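The following answers apply to all riders entered in the Honkanen Regional Motocross Series, including those joining for single rounds at the Nomberg circuit. Where an answer here differs from the printed rulebook, the rulebook takes precedence.

## Entries and licenses

**Who may enter the series?**

Any rider holding a current competition license may enter. Riders under 18 must have a parent or legal guardian present at the circuit for the full duration of the event, including practice. A coach or team manager may not act in place of a guardian unless written authority has been lodged with the race office.

**Can I enter a single round?**

Yes. Single-round entries open once full-season entries have been placed and are accepted in the order received. Single-round riders score points in the same way as all others.

**When do entries for the Jevach round close?**

Entries for Jevach close at the end of May. Late entries are held on a reserve list and are not guaranteed a place at the gate.

**How do I change my race number?**

Numbers are fixed once the season has begun. A change will be considered only where two riders in the same class have been issued the same number in error.

## Race day

**What time does sign-on open?**

Sign-on opens at 7:00 a.m. and closes at 8:15 a.m. Riders who have not signed on by that time will not be admitted to the first practice session.

**How many races are there in each class?**

Each class runs 3 races per round, subject to weather and daylight. All races count toward the championship. If a round is shortened, points are awarded for those races that have been completed.

**What is the noise procedure?**

Machines are tested at technical inspection and may be tested again at any point during the day. A machine that fails may be presented once more after repair. A second failure means exclusion from the round – entry fees are not refunded in this case.

**May I use a second machine?**

A second machine may be used if it has passed inspection and carries the same number. The change must be reported to the pit lane marshal before the rider goes to the waiting area.

## Clothing and numbers

**What must I wear on the track?**

An approved helmet, goggles, gloves, boots, long-sleeved jersey and full-length pants are required at all times, including practice. Body protection is strongly advised for adults and compulsory for youth classes.

**Must the number on my jersey match my machine?**

Yes. Back numbers must be clearly legible and contrast with the jersey. Numbers written by hand or fixed with tape are not accepted after the first round.

**Where can I order series clothing?**

Series clothing is supplied by Jirnance and may be ordered through the race office. Orders are collected at sign-on. Exchanges are accepted within 20 days, provided the item has not been worn or printed.
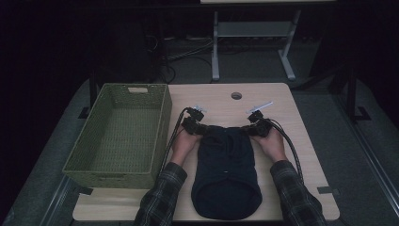

*Navy garment laid flat on a table.*

## Results and protests

**When are results final?**

Provisional results are posted outside the race office after each race. They become final when the protest period has ended and any open inquiry has been closed.

**How do I lodge a protest?**

Protests must be made in writing, signed by the rider or guardian, and handed to the race office with the protest fee. The fee is returned if the protest is upheld.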